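Home Guides Set-Up Care Faults Contact Search

Plarkden Hand-Held Gripper: Set-Up and Use

Section 8. When the gripper drops or tears paper

Paper gives new users more trouble than anything else, and we get more messages about it than about the rest of the guide put together. If your sheets slide out halfway through a lift, or come away with a torn corner, please don't feel bad. The fault is usually a small one, and you can find it at your own table with a little patience and a few sheets you don't mind spoiling.

The fault tends to show itself in one of two ways. Either the fingers close but the sheet slips down between them as you raise your hand, or the fingers fail to open fully when you ease off, so that the paper stays pinched at one side and rips when you pull away. The second kind is the one to take seriously. A finger that sticks on paper will stick on a glass or a phone just as readily, and the recording you make with it will teach a robot arm the same bad habit.

CAUTION: Stop using the gripper as soon as a finger sticks. Don't force it open with your free hand while you are still squeezing. Your fingertips can get caught, and it does hurt.

CAUTION: Switch the printer off before reaching into any slot, either with the gripper or with your hand. 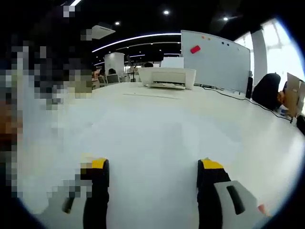
Fingers open, printer on the far side of the table.
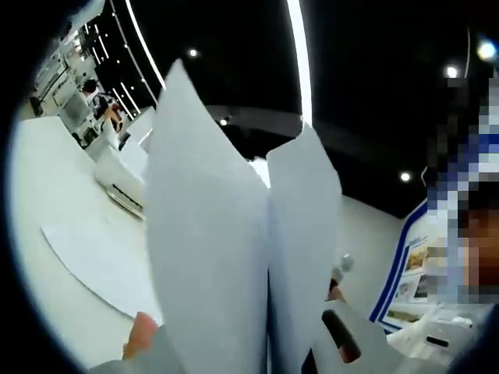
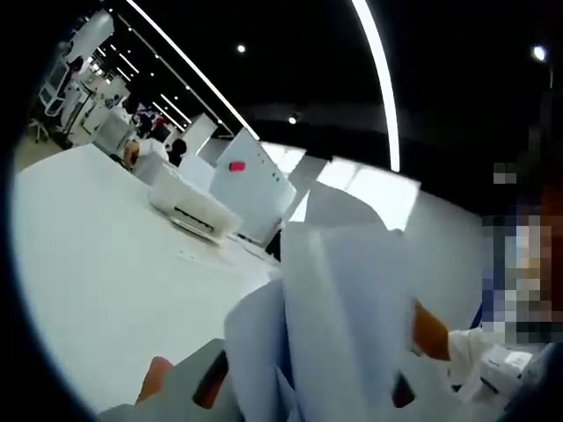 A bundle of sheets, with a hand reaching in from the right.
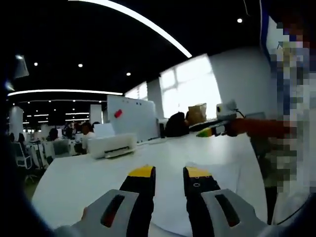 Finding the fault

1. Finish or cancel the recording you are making, and mark it as bad in Cosico so that it doesn't slip in with the good ones later.

2. Lay the gripper down on a clear part of the table and let the fingers come to rest by themselves. Watch them as they go. They should move together and stop together.

3. Squeeze and release 8 times, slowly. If one finger lags behind the other even once, go to step 6.

4. Wipe the finger tips with a dry, soft cloth. Paper dust builds up much faster than you would think, particularly with cheap copier paper, and a dusty tip will let a sheet slide however hard you squeeze.

5. Try a single sheet. Take hold of it near the middle of one edge, lift it gently, and hold it up for a slow count of 4. If it stays put, try again with 2 sheets together. If both tests go well, you can start recording again.

6. If a finger lags, look along the slot in the housing for scraps of paper. Lift out what you find with plastic tweezers. Metal ones scratch the inside of the slot, and then you have a new reason for sticking.

7. Repeat step 3. If the finger still lags, put the gripper back in its box with a note saying what you saw, and use a spare.

Note: Please don't oil the fingers. We know it is tempting, and it may even seem to help for an afternoon, but the oil gets onto the tips and from there onto everything you pick up.

Note: Grippers from the first Irside batch, delivered in May, have a stiffer release than later ones. If yours feels heavy but both fingers move evenly, it is fine to use. If you would like it looked over anyway, write to the Ong service desk and quote fault code 1991.

Next: Section 9. Storing the gripper between sessions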